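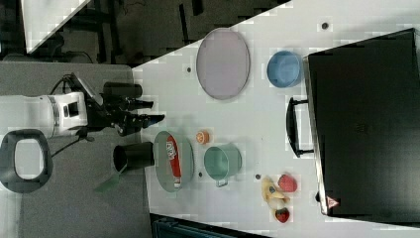 White worktop, fruit out, black cup on its side at the edge.

Keeping a white table white (and other worktop bits)

Updated 14th July. Quick one as I've had a lot of emails on this and no time to answer them all.

We've had the white top in the Vemeden flat for years now and it still comes up well. Before that we had oak and I was forever oiling it. White shows everything but at least you know where the dirt is.

Everyday wipe
Warm water, drop of washing up liquid, well wrung cloth. Then a dry one straight after. The dry cloth is the bit people skip and then they write in about smears.
Don't spray straight on the table. Spray the cloth.

Tea and coffee rings
Bicarb and a little water, mixed to a paste. Leave it 10 minutes, no scrubbing, wipe off with a damp cloth. Old rings might want a second go. If it's still there after that try a dab of white vinegar, but NOT on marble or any stone, it eats it.

Fruit and berry stains
Get to them fast. Lemon juice on a cloth, dab, rinse. Same warning about stone. Blackcurrant is the worst, beetroot second. Turmeric I have given up on, though a sunny window sill does fade it out of chopping boards and plastic tubs.
Bananas away from the rest of the fruit or the lot goes over in days. Pears in the fridge once they give at the neck.

Cups near the edge
Anything tall and light goes to the back. I lost two Sotelo tumblers in one week last November, both from the same corner, both my elbow. A strip of that rubbery drawer liner under the cup tray helps no end. Cheap too, 82p a strip off the market.
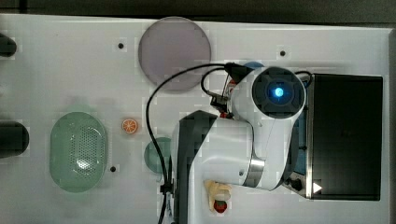
Greasy film
You get this if the table's anywhere near the hob. Feels tacky, dust sticks to it. Hot water and soda crystals, rubber gloves on, then rinse twice. Keep soda crystals off aluminium, it goes dull and you won't get it back. My Trollinetti pan lid went that way.

Scuffs and black marks
Pencil rubber first! A proper white one, not the pink. Takes off most marks from pan bottoms and bag zips. Melamine sponge if the rubber fails, but go lightly on anything glossy as it takes teh shine off and you end up with a matt patch. Test underneath.

Edges and joins
Old toothbrush, dry, run it along before you wipe. Wiping first just turns the crumbs to paste. If the edging strip's lifting, clean out behind it and glue it back now, water gets in there and the board swells and then it's a new table.
Masking tape holds it while it dries. Overnight is best.

Wobbly leg
Turn the thing over and tighten everything before you go folding up cardboard. Ours was a loose bolt. The Hornix ones have a little adjuster foot that screws in and out by hand, easy to miss under the fluff.

Cloths
Wash at 60, no fabric softener, it stops them soaking anything up. Have a seperate one for the floor, different colour.

More to come on sinks and plugholes when I get a minute. 44 comments waiting, will get through them.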